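4.3 카운터 작업 시연 기록 준비

Tonstead 서빙 셀은 작업자의 손동작 기록을 바탕으로 동작을 설정합니다. 매장 카운터에서 냅킨 접기 동작을 새로 기록할 때는 아래 순서를 따르십시오.

1. 제어함의 모드 스위치를 '기록'으로 돌리고 표시등이 녹색으로 바뀔 때까지 기다립니다.
2. 헤드 카메라를 착용하고 턱 끈을 조입니다. 고개를 숙였을 때 양손과 카운터 앞쪽 가장자리가 화면에 모두 들어와야 합니다.
3. 설정 메뉴 316에서 작업면을 '광택 석재'로 선택합니다.
4. 양손을 카운터 위에 펴고 10초간 멈춥니다. 손 위치 보정이 끝나면 신호음이 한 번 울립니다.

주의: 천장 조명이 상판에 강하게 반사되면 손 추적이 끊길 수 있습니다. 오류 104가 표시되면 카메라 각도를 조금 낮추고 4단계부터 다시 하십시오. 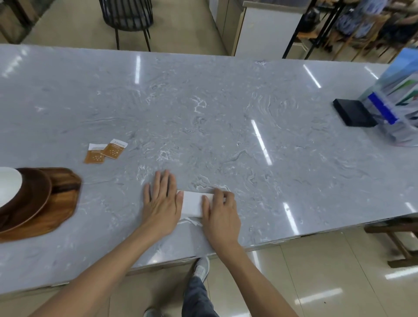 5. 냅킨을 접고 손바닥으로 접힌 부분을 눌러 폅니다. 누르는 동안 손목이 냅킨을 가리지 않게 합니다.
6. 양손을 냅킨에서 떼고 종료 버튼을 누릅니다.
7. 같은 동작을 30회 반복하여 기록합니다. 중간에 냅킨 종류를 바꾸지 마십시오.

참고: 접시나 받침처럼 작업에 쓰지 않는 물건은 그대로 두어도 됩니다. 단, 한 묶음의 기록이 끝날 때까지 위치를 옮기지 마십시오.

기록이 끝나면 Flumavo 프로그램에서 파일을 열어 빠진 구간이 있는지 확인합니다. 빠진 구간이 있는 기록은 삭제하고 그 횟수만큼 다시 기록합니다. 렌즈는 매일 작업 전에 마른 천으로 닦습니다. 알코올은 사용하지 마십시오. 그리퍼 패드 교체 방법은 5장을 참조하십시오.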